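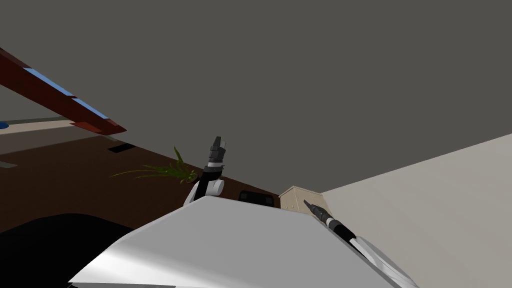
Camera pose jitter in sim: worth it?

tirnow_sam
So I finally ran the thing I was rambling about in November. Same two-arm policy, same 932 sim demos, but every episode gets a random tilt on the head camera before training. I tested 100 rollouts per setting in the Flaltlow room and the jittered one came out ahead on 5 of the 7 tasks. I'm pretty happy!

gripnotes
How big was the tilt? Small tilts did zip for me. Also 2 seeds or one?

tirnow_sam
2 seeds. Big tilts — past a certain point the floor runs downhill and the policy still finds the cabinet. The wrist view I left alone, it's just the open fingers and plain gray for long stretches anyway.

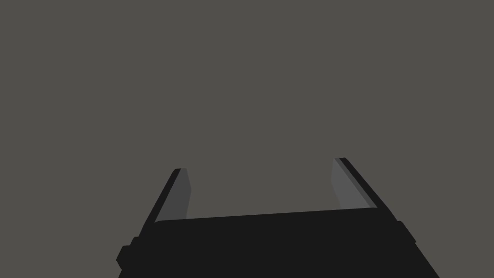 Page last changed: 2025-01-15

oldservo
Not buying it. If the wrist view is plain gray that much, your head camera is doing all the work, so of course messing with it matters. Mask the wrist input and rerun.

gripnotes
I kinda disagree, the fingers tell the policy open or closed and that's plenty. But yeah, run the mask.

tirnow_sam
Fair. I'll queue it on Rakero tonight (the Grímsdóttir baseline too, if there's room) and post the numbers in this thread.

oldservo
Post the failures too please, I want to see which tasks got worse.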